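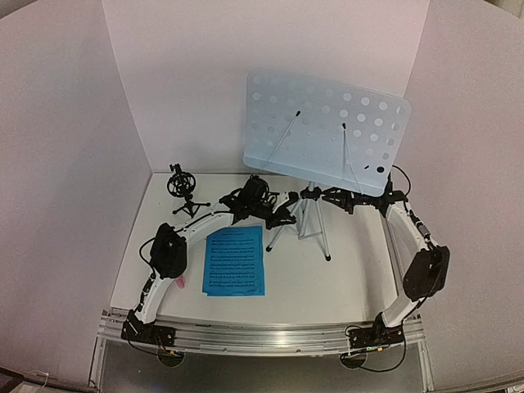 Plumton adds Rultis folding music stand to its school and ensemble range

Jul 18, 2023

Plumton, the maker of stands, racks and storage for music departments, has added a folding stand to its catalogue. The Rultis is intended for school orchestras, wind bands and peripatetic teachers who carry their own equipment between sites. It replaces the Grinero, which will remain on sale until stock is used up.

The Rultis has a perforated desk with a fixed lower lip and two page holders. The desk is joined to the upright by a friction hinge, which is set with a single hand knob and can be adjusted again with a hex key if it loosens with use. The upright is a two-section tube with a collar clamp. The base has three legs that fold flat against the tube for carrying.

Changes from the earlier model

The main change is to the hinge. On the Grinero, the desk angle was held by a toothed washer, and the user had to choose between fixed positions. Teachers reported that the teeth wore down when pupils forced the desk without first releasing the knob. The friction hinge has no teeth and will hold at any angle within its range.

The collar clamp has also been revised. It now closes on a split nylon sleeve, which can be replaced without taking the upright apart. Sleeves, knobs, leg caps and page holders are all sold as spare parts – the first time Plumton has offered the full set for a folding model.

"Most of the stands that come back to us have one small part missing or worn out," said Rocío Painemal, product manager at Plumton. "The rest of the stand is usually sound. We wanted a school technician to be able to put it right with one tool and a part that comes in the post."

Testing

Before release, 96 stands were placed with 17 schools and county music services for two terms. They were used in lessons, rehearsals and concerts, and were stored in the users' normal cupboards and trolleys. Comments from the trial led to a wider foot on each leg and a softer leg cap, the first version having marked sprung floors. Of the stands supplied, 22 were taken back at the end of the trial and stripped down so that wear at the hinge and sleeve could be measured.

Storage and transport

The folded stand fits the existing Hennessy trolley, and no adapter is needed. Departments that already own Hennessy trolleys can keep Grinero and Rultis stands on the same rails. A carrying bag with a separate pocket for the desk is available as an extra.

Availability

Orders from schools and music services are open now, with deliveries starting in October. Dealers will be supplied from the same date. The guarantee is 2 years for school use and covers the hinge, tube and base. Sleeves and leg caps are treated as wearing parts and are not included.

A parts list and a fitting sheet for the sleeve are available from the Plumton schools desk on request – please state the stand model when writing.

Notes to editors

Plumton supplies music stands, instrument racks and storage trolleys to schools, music services and amateur ensembles. Rultis, Grinero and Hennessy are Plumton product names. Review stands can be requested through the press office.

Press contact: Rocío Painemal, Plumton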